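How to Sort Out Rubber Boots by the Back Door

Set aside 30 minutes and pick a day when the boots aren't needed. You will want a bucket, dish soap, an old toothbrush, two towels and some newspaper.

Take everything off the floor and sweep. Grit left along the baseboard gets tracked back in, so run the brush right into the corners.

Wash the boots outside. Use warm water with a squirt of soap and scrub the soles with the toothbrush. Keep water out of the lining if you can. Wipe the shafts with a towel, then stuff each boot with crumpled newspaper. Change the paper after 2 hours.

While they dry, match them up by color and size. Try them on the kids now. Anything that pinches goes in the bag for the thrift store.

Put the boots back against the wall, standing upright, with heels together. Boots that lean on each other crease at the ankle. Keep the floor for boots only. Gloves, hats and dog leashes can go on a shelf or in a wire basket hung from a rail.

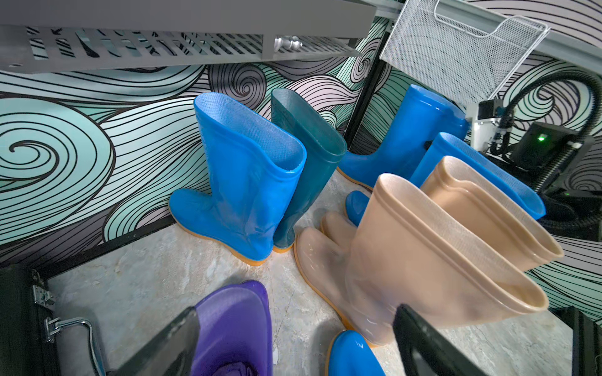

Benedita Carvalho wrote in to say that she clips each pair together with a clothespin at the top of the shaft, and that it has saved her a lot of hunting on school mornings. A wooden one can leave a mark on soft rubber if it stays on all winter, so plastic is the better choice.

Write a name inside each shaft with a paint marker. Let it dry overnight before anyone wears them.

Go through the boots again in March, when the mud starts.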